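Two-arm laundry cell takes shape at Grelleta workshop
8/4/19

Members of the Grelleta shared workshop have built a small closed cell in which two robot arms practice with clothes. The project is called Pendus, and it started in April on a bench that was used before for bicycle repair. 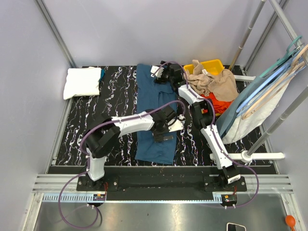
Pendus has cost its builders 1,582 dollars until now, and most of this money went into the motors. The walls are pale gray, which the group chose after long discussion. Both arms stand on one black plate at the front, and their purple cables run along the links and hang down over the rails. A clothes rack takes the right side of the cell, with the hangers hanging from it – this was the hardest part to place. The group wants the arms to put a garment on a hanger without help.
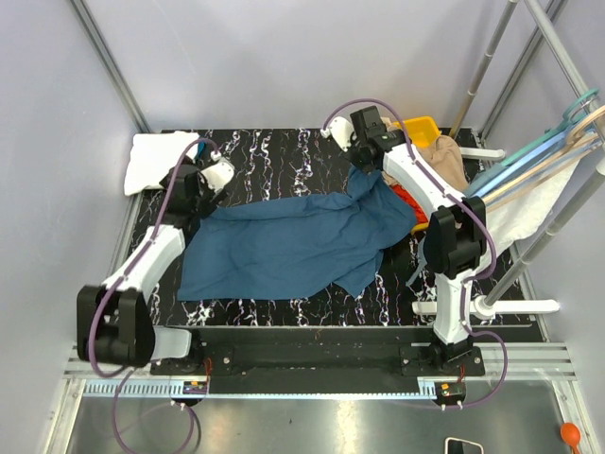 Before that, the arms must learn to spread a garment flat, and the members have set a goal of 300 practice runs. A run is stopped after 12 minutes if the cloth is still in a heap. The control program, named Lornari, was written by three members in the evenings.

The workshop will open the cell to visitors when the practice runs are finished. Old shirts and towels are welcome at the front desk – please wash them first.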